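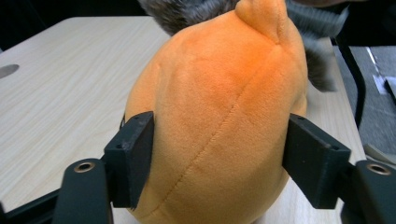 Can a policy trained on the Mollow soft toy set be used on a real arm without more data?

It depends on the arm, but plan on collecting more. Every demonstration in the set was made with a hand-held gripper, and the only policy we trained on it did badly when moved to the club's arm. See Results.

Mollow soft toy set: README

Student project, Antoniuk robotics club. Last edited June 2026. Contact: Rozália Bozsik, through the club's shared inbox.

What it is

Short demonstrations of a person picking up stuffed toys with a hand-held gripper and putting them somewhere else on a table. Each one has wrist-view video, the gripper opening and an estimated hand path. The project started in February as a way to test a claim made in our reading group, that a handful of students with cheap kit could teach a robot to handle soft things in an afternoon. I didn't believe it then. Having done the work, I believe a weaker version of it.

Contents

demos/ : 60 demonstrations, one folder each
held_back/ : 12 demonstrations kept out of training
paths/ : hand paths, one file per demonstration
notes.txt : what the operator wrote down at the time, spelling left alone
split.txt : which folder went where

The 12 held-back demonstrations are separate from the 60. An earlier version of this file said they were included in them. If you used that version, check your split.

How it was collected

Operators were told to grip the toy by its body, lift it clear of the table and let go over the target. They were not told which side to approach from, and you can see personal habits in the paths. One operator always comes in from the left. A model can pick up on that very easily, and I suspect ours did.

Toys were often placed touching one another. This was deliberate. Soft toys on their own are an easy case, and too many demos we watched before starting used a single toy on a bare table and then talked about "clutter".

Hand paths come from Endico, the club's own tracking script. It loses its place when the view is mostly plush, and close to a grasp the view is mostly plush. Where that happened the gap was filled with a straight line. Filled stretches are marked 1 in the last column of the path file. Please don't treat them as measurements.

Results

We trained one policy, called Prusuvum, and ran it 19 times on the club arm. It placed the toy on the target 2 times. In most of the other runs the fingers closed too early or pushed the toy along the table.

On the held-back demonstrations the same policy looked fine. The error was low and the plots were pretty, and somebody wanted to put them on the poster. I asked for the arm runs to go next to them in the same size of type. That poster is in the club room if you want to compare.

I wouldn't read much into 19 runs either. They were all done with the same arm and the same lamp on.

Known problems

Nothing in the files tells you how hard a toy was squeezed. Gripper opening is a poor stand-in, as two toys of the same width can be stuffed quite differently.

"Success" in notes.txt is the operator's own opinion. Operators were generous to themselves.

Long fur blurs badly in the video, and any tool that finds edges will struggle with it.

There are no failed grasps in demos/. They were deleted before I joined the project, on the grounds that they were "mistakes". I'd have kept every one.

Suitable uses

Fine for learning how to load this sort of data, for coursework, or as a small extra on top of a larger set. Not fine as evidence that a method works on soft objects in general. If you cite it for that, we'd prefer you left our name off.

Changes

Split corrected, see Contents.
Filled stretches now marked in the path files.
The word "robust" removed from the project title.

Licence

Free to use and change for teaching and research. Keep this README with the files, including the Results section.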